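Skelbridge open day - anyone else go?

Forum: Home and Service Robots > Events and Visits
Thread started 1/27/19

gantry_pete
Went to the open day at Skelbridge. They let people in by groups of 10, so expect a wait in the lobby if you go to the next one in June. Three stations were running: shelf picking, a dish rack, and laundry. The shelf picking was what you'd see at any trade show. I spent most of my time at the laundry one.

Zixuan Duan ran the laundry demo and took questions the whole time. The arm works between a front loader and a basket on the floor. Grip, lift, move, let go, repeat. It's slow. My group saw one full run and then we were moved along.

mod_kettle
Moved this from General. Please keep the Grostora pricing argument in its own thread.

lowtorque
I was in a later group. Slow is being kind. I could have emptied that drum before the arm got to its second item. I don't see why they keep picking laundry for these days when the shelf station works so much better.

gantry_pete
The shelf station works better because boxes don't change shape. I'd take a slow shirt over a fast box.

lowtorque
Sure, but an open day is for showing what you can sell. Havusar had a dull demo last June and it never missed once.

Marnie_K
Havusar also had every item laid out on a marked mat. I asked at Skelbridge if the clothes were placed in any special way and was told no, they get tossed in by whoever is standing closest. A kid in our group got to do it. The arm missed a sock 3 times and got it on the next try. I was fine with that.

What I wanted to know was how it deals with the door. Zixuan Duan said the door gave them more trouble than the clothes did. Curved glass throws reflections and the depth readings go bad over it, so they plan around the rim and ignore the middle.

old_relay
Same thing I ran into on a much cheaper setup. Dark plastic and shiny glass right next to each other is about the worst thing you can hand a depth camera. I ended up putting tape on mine.

lowtorque
Did they say how many runs it was trained on? All I heard was "a lot."

Marnie_K
There was a sheet on the wall by the station with 3785 recorded runs on it. The first 1000 were done on a different washer, and Zixuan Xiong (he does the data side) said they nearly threw those out when they changed machines. They kept them in the end. He wouldn't say if it helped.

dz_harbor
Couldn't make it. Does anyone have a view from the wrist? I'm more interested in what the camera gets than in what the crowd got.

Marnie_K
Wrist view at the laundry station, door open, basket on the floor with something red in it. Look at the bar of light bending across the glass, it's what I was talking about.

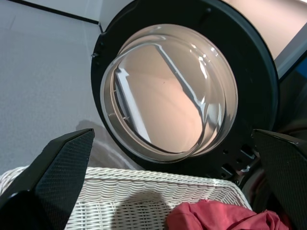 dz_harbor
Thanks, very useful. The fingers take up more of the view than I expected. With the basket that low I'd want a second camera up high.

old_relay
That fine pattern on the inside of the fingers - is it a rubber pad or part of the molding? I've had no luck with smooth fingers on thin cotton.

gantry_pete
Didn't ask and we weren't allowed to touch. Zixuan Xiong did say they've changed fingers more than once. Gu was mentioned as the supplier but I may have misheard, the lobby was loud.

lowtorque
Okay, the glass is a fair point. I still think they should run it faster or cut it from the tour. Signing up for June anyway.

mod_kettle
June sign-up isn't open yet. I'll pin it when it is.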